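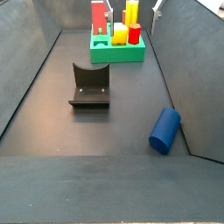
The toy works of Hullau opens its doors to the public in winter, when there are few orders, and this year I was at last one of the visitors. I have wanted to see it for a long time. At home we have shape boards from this firm which were used by my older children and then by the younger one, and I was curious how such a simple thing is made and who decides that it is good enough to be sold. I will begin in the sorting room, although we saw it only near the end, for this was the part I enjoyed the most. There they have deep grey trays with sloping sides, and into such a tray goes everything that must be checked together. A bright green shape board stood near the far end with several of its pieces in their places, and a blue cylinder lay on its side near the right wall, quite far from the board. My daughter wanted very much to take the cylinder and bring it to the others. She asked, and the guide told her kindly that in this room only the staff may touch.

But I must tell it in order.

Drenevville is not a place where many tourists go in the cold months. The train stops there and then you walk along the canal, past the closed ice cream kiosk and the school, and after the second bridge you see the long brick building with the name on the roof. We came by bus from the other side, with the Zinchenko line, number 40, and I recommend it more than the train if you travel with children. It stops directly before the gate. The driver knew about the open day and called out the stop loudly, so we could not miss it. The timetable on the internet was not correct, however. The last bus back leaves earlier than it is written there. Please look at the paper which hangs at the stop.

The visit is free, but you must ask for a ticket in advance by e-mail. They give out 200 tickets for the whole day and after that it is closed. I wrote to them in the autumn and received the answer the same afternoon. We had the morning group, and in our group were mostly families, also a few students with notebooks and one older couple who had both worked in the building when it still made buttons. I would have liked to listen longer to these two. They corrected the guide several times, always very politely, and she wrote it down.

First we were in the drawing office. I expected computers only, but on the wall there are still paper drawings of the first boards, with pencil remarks at the side. A circle was made bigger, a star was crossed out and drawn again with softer points. The guide explained that the star is the shape which gives them the most letters from parents. Small children put it in almost right, it does not go down, and then there are tears. For this reason the star hole is today a little more generous than the others. I had never noticed this. When we came home I tried it with our own board and I believe that she is right, but ours is so old that all the holes are generous now.

After this came the large hall, where the machines for cutting stand. It was warm and very loud, and we all received ear protection, also the smallest ones, for whom they had sizes in red and yellow. The hall was for me less interesting, and I do not want to pretend that I understood everything. One sees material going in, one sees a shape coming out, and the guide must shout. My son on the other hand would not leave. He stood at the yellow line on the floor with his nose as far over it as was allowed. If your child is like this, let the group go ahead, a second guide walks at the end and brings everybody after.

In the colour room we could look only through a window. It smells there, even behind the glass, a bit like a new raincoat. On a shelf by the window they had put small plates with all colours which the firm has ever used, and under each plate the year when it was introduced. Some are no longer made. There was a brown from the time of my own childhood which I would not give to any child today, but the older couple said that everything was brown at that time and one was glad of it. The green, they told us, has remained the same through all the years and is mixed after a written recipe. I think this is the green one recognises immediately when one sees it in a kindergarten.

Then the sorting room, finally. It is quiet after the hall, with long windows to the canal, and the people who work there speak softly as in a library. The work is to look whether each piece fits in its hole, whether the colours agree with each other and whether there is something sharp. It sounds easy. We were given a box with pieces to try it ourselves at the visitors' table and after ten minutes I had found one piece with a fault, and I was proud, and the lady at the table told me that I had let four go past. You must feel it with the thumb, she said, the eye is too quick and believes what it wants. My daughter found more than me. She is seven.

I asked about the trays, why they are so dark. The answer was very practical. On a dark floor one sees each bit of dust, and on a light one it stays hidden until the customer finds it. I looked again and it is so, in our tray one could see the little light specks without any effort. The inside of the trays shows faint marks on the sides from long use, and I liked this, it looked like a tool and was not polished for the visitors. In the middle of the tray floor was also a black curved cradle, and there my son asked if it was for a very small baby, and the whole group laughed. It is named a cradle in the room, and he was satisfied with that and told it to his grandmother on the telephone in the evening.

There was one thing in the sorting room I did not know, that the blocks are mixed on purpose before they are checked. If all circles come first and then all squares, the person becomes tired and sees nothing more. So they are given in disorder, and the loudest colours beside each other. The room is therefore rather cheerful. I had imagined it grey.

The last station was the packing, and next to it the small exhibition about the Colleck series. Those who are my age will remember it: the houses which could be put inside each other, with the roof as a lid. They made it for only a few years and then the mould for the roof was broken. In the glass cabinet stands a complete set, number 784 in the old catalogue, still with the paper band around. I had this one. Mine had no chimney from the second day. I stood there longer than the children and they pulled at my coat.

Some practical remarks for those who think about going.

Toilets are only at the entrance, so go before the tour begins. The tour has stairs in 2 places and for a pushchair there is a goods lift, but you must say it in the e-mail. In the canteen one can get soup, bread and a very good plum cake, and one pays with coins only. Take a warm jacket even if the hall is warm, for between the buildings we waited outside in the wind until the group before us had finished. Photographs are permitted everywhere except in the colour room.

The shop sells second choice pieces by weight, in paper bags. These are the ones with small colour faults, nothing sharp, they were clear about this. We filled one bag. It is good to know that the pieces do not belong together, so you will not get a whole board from it, only a quantity of shapes. For us it was right, as we had lost our triangle years ago behind the heating, and there was a triangle. It is a bit more orange than the old one. It fits.

What I found less good: the group was too large for the drawing office and from the back I heard only half. And the guide spoke very fast when she came to the numbers of the firm, how many pieces and how many countries, which I cannot repeat here, for I did not manage to write. The children would have liked a place where they can play at the end. There was a carpet with a few boards in the entrance, but it was already occupied by the next group, who were waiting.

In February they will open once more, for schools on the weekdays and for everyone on one Sunday. A colleague of mine wants to go with her class, and I have given her the paper with the bus times.

Written 6 Jan 2022

14 shares | 6 comments

Days out > Factories and workshops > Drenevville

Contact | © Small Journeys with Children | Back to top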